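The Coffee Table Is Not a Pantry

By Tonantzin Mendoza

Every household has a surface that gave up. In some homes it is the treadmill. In the apartment that Guilan Kang shares with Peiyu Du, it is the low table in front of the sofa, which was bought for books and has been in the grocery business ever since.

Kang is at peace with this. Du would like to be able to put down a cup of tea. Their compromise is a green cardboard box, left open on the table, into which all snacks are supposed to go. The box came with a gift set and the two of them have been arguing about its borders for most of a year.

"It's a system," Kang told me.

"It's a box," Du said, from the kitchen.

The box does well with chips. Anything crinkly goes in standing up, the way you would file records, and you can flip through it for something salty without getting off the sofa. Where the system falls down is bread. A sliced loaf is too wide for the box and too soft to go under anything, so it lies out on the blue tablecloth with its bag twisted shut, waiting for a ruling. Pastries have the same problem, plus crumbs.
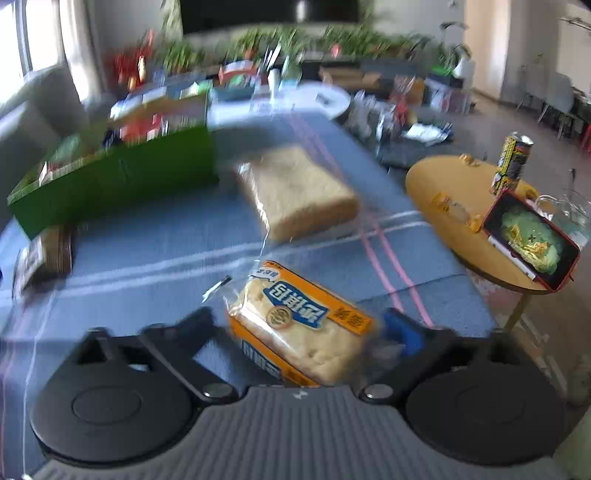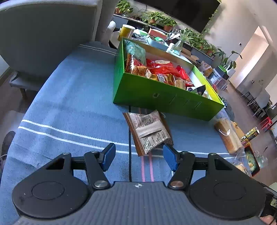
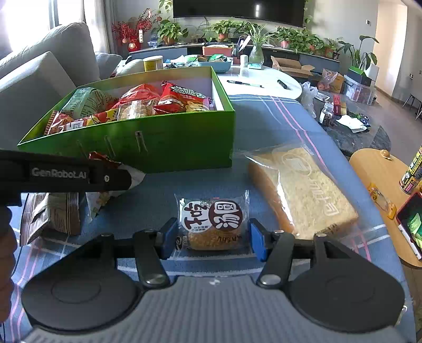
What Goes Where, and Who Says So

I took the matter to Montri Ruangrit, who ran the stockroom of a bakery called Ruggiero for years and now helps people with their cupboards. He was firmer than I expected. Bread, in his view, should be the first thing off any table, and it should go to a shelf by itself where no can will ever be set on top of it. Round pastries with a crumbly top get a shallow tin, one layer deep. He has seen what happens at two layers and would prefer not to discuss it.

Chips he considers furniture. "They're mostly air," he said. "Put them wherever you have air."

His other rule concerns packaging. Empty wrappers and paper bags leave the table before any sorting begins, or you will spend the afternoon tidying trash into a nicer shape. I did precisely this at my own place last August and was very proud of it until I looked inside the bags.

Du liked all of this enormously. Kang asked whether the box could stay, and Ruangrit allowed it, provided it was emptied to the bottom once a month - the bottom being where the dull flavors go to retire.

When I last called, the bread had moved to a shelf in the kitchen. The pastries were still under negotiation, and Du was drinking her tea at the counter.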